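25/11/2018 — Drivetrain and dynamo notes, long-distance bike

Chain off the Bouchard frame and measured. Wear is past the limit on the gauge, so a new one goes on before the December ride. Cassette has a worn 18; the other sprockets mesh fine with a new chain.

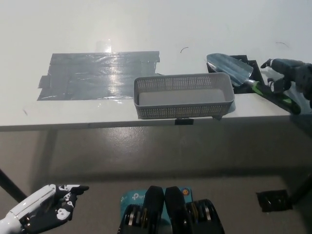

Chainring is a 34, four bolts, all retorqued. Left crank had a slight creak under load on the last ride — pedal threads cleaned and greased, not yet tested on the road.

Dynamo light (Vorklow) cuts out at walking speed. Connector at the fork crown was corroded. Trimmed back and recrimped. 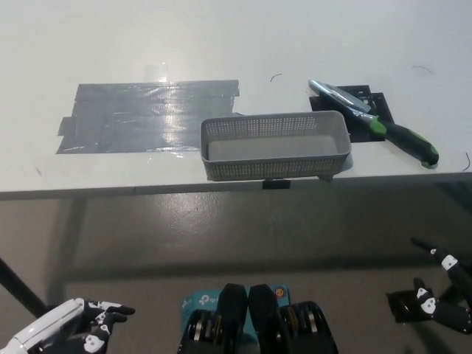

Wheels and tires

Rear tire is the Clikia, front is the Dastudis. Set both to 73 psi. Rear loses 4 psi overnight, front holds.
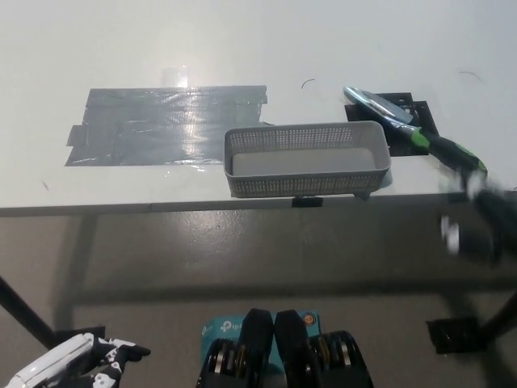

Suspect the rear valve core. Swap it before changing the tube. Rear rim has a small lateral wobble on the drive side, within brake clearance. Leave it for now.

To do: fit chain, check indexing on the stand, night ride with the light on a full charge of the backup battery.
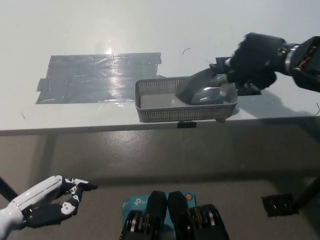 Gray mesh basket on the bench, tape to the left.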